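The Scoop

So I should start with the scoop, because my sister says I never get around to the point, and the scoop is the point. Or it was my grandmother's point, anyway. She ran a dry goods counter in Romcombe for 43 years - rice, lentils, flour, birdseed, you name it - and when she sold the place she kept exactly one thing out of it, and it was a cream-colored plastic scoop.

I mean, she could have had the brass scale! She could have had the big bins with the lids that banged. I would have taken the bins in a heartbeat. But no, she put the scoop in her purse and handed the new owner the keys and we drove home to Tremine with the windows down and she didn't say one word until the gas station.

It's a funny-looking scoop, too. Half of it is a tube and the other half is open, like a gutter, so you dig with the open part and then tip it back and the stuff runs down through the tube and into your jar or your bag or wherever. She could fill a paper bag with it and not drop a grain. I could fill a paper bag with it and also the floor.

When I was 22 I moved to Drutuvico for a job I didn't like, 1,600 miles from anybody who knew me, and the first package I got was from her. No letter. Just the scoop, wrapped in a dish towel, and a bag of split peas. I called her up and said, Grandma, what am I supposed to do with this, I eat cereal for dinner. She said, well, then scoop the cereal.

So I did. I scooped cereal for most of a year. Then I got tired of cereal and bought some jars from the Naseri market down the block, and then I had to put something in the jars, and that's how I ended up with lentils. I burned the first pot. The second pot was pretty good (too much salt, but I ate all of it standing up at the stove).

She got sick that October and I flew home with 2 bags, and the scoop was in the one I carried on. The man at security took it out and turned it over and looked down the tube at me like it was a telescope. I told him it was for rice. He thought that over for a long time and then let me have it back.

I set it on the tray by her bed and she laughed so hard the nurse came in. 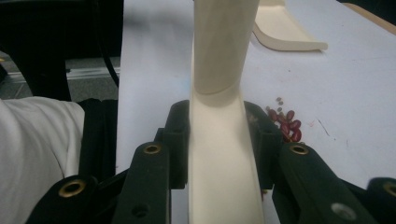

After the funeral my mother wanted it for the drawer of things we keep, with the watch and the church pins and the baby spoons. We had kind of a fight about it, a quiet one, in the pantry with the door shut. She said it would get cracked. I said it had been dropped on a shop floor every day since before I was born and look at it. She looked at it. Then she went and got the flour and a jar and held the jar steady for me with both hands, and I dug in with the open end and tipped it back the way I'd been shown.

I got flour all down her sleeve. She didn't let go of the jar, though, and when I stopped she said there was still some room at the top, so I went back in for a little more.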